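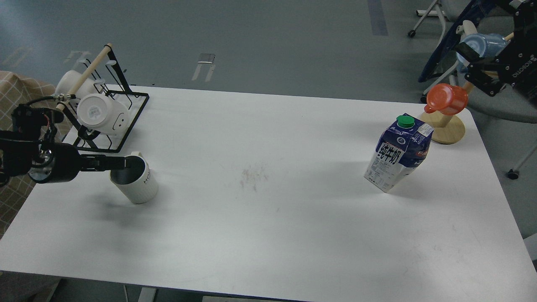 Robot club, week whatever-it-is

October 2023

I joined the robotics group at the Cornthorpe night college in May, on the theory that it would be more useful than pottery. I now know a great deal about mugs, so in a way I took pottery after all.

Our project this term is tidying up after breakfast. That was voted in over sorting batteries and, my own suggestion, dealing cards. The task reads nicely on the sheet. Two arms, one table, a couple of stands for hanging cups on, and a carton of milk that isn't supposed to end up on the floor. A toddler could do it, and we have spent the better part of a term wishing we'd been issued one.

The trouble is handles. You and I look at a mug and our hand goes to the right place while we're thinking about the weather. The left arm (we call it Bozsik, after a long argument I lost) has to be told where the handle is, and which way it's facing, and then it has to believe you. For the first month it preferred to go in over the rim with one finger, like somebody testing bathwater. We've kept the ribbed mug as the standard test because it's the one everybody has already failed with.

The right arm is Vuvero and has the easier life. It gets the plastic cup and the pale blue one on the wooden tree, and I'd like it noted that I asked to be on Vuvero's team and was put on Bozsik's.

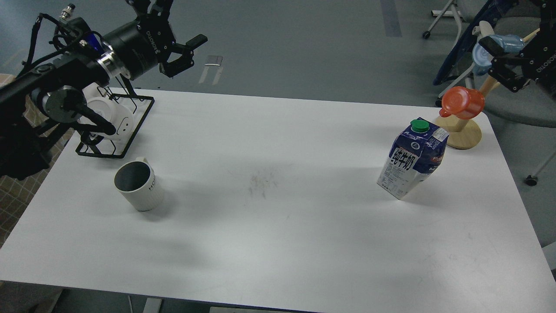 Bozsik's side of the table, with Vuvero over at the blue cup. The milk says 纯牛奶, pure milk, and goes by "the cow" in our notes.

Scoring works like this. You get a point for each mug that goes on a peg and stays there while the marker reads out the next one. You lose a point for touching the cow. There's a bonus for using both arms at once, and so far the main thing both arms have done at once is stop.

Our best total for an evening is 14 mugs hung, out of I won't say how many tries. The other group, who call themselves Plusell and have a logo, got 17. They also have a spreadsheet with colours in it. Our log is a plain text file that has reached line 2141, and a good many of those lines say "again".

I will admit I've learned things. I can read a joint angle without moving my lips. I know that if you nudge the table with your hip while writing in your notebook, every position you measured that night is now a historical document. I know the wire rack is harder than the tree, as there's more metal to snag on going in, and I know that shifting it a thumb's width closer to the corner bought us more than two weeks of my clever code did. My clever code has been commented out. It's still in the file, for sentimental reasons.

The demo is at the end of term, in front of the other evening classes, which means the bread people will be there with bread. We each get 2 runs and the better one counts. The group wants to try the ribbed mug first, while everyone's nerves are fresh. I want to start with something friendlier, the one with the face on it, and have been outvoted again.

Meanwhile I've put up a mug tree at home. I missed the peg this morning and chipped the good one.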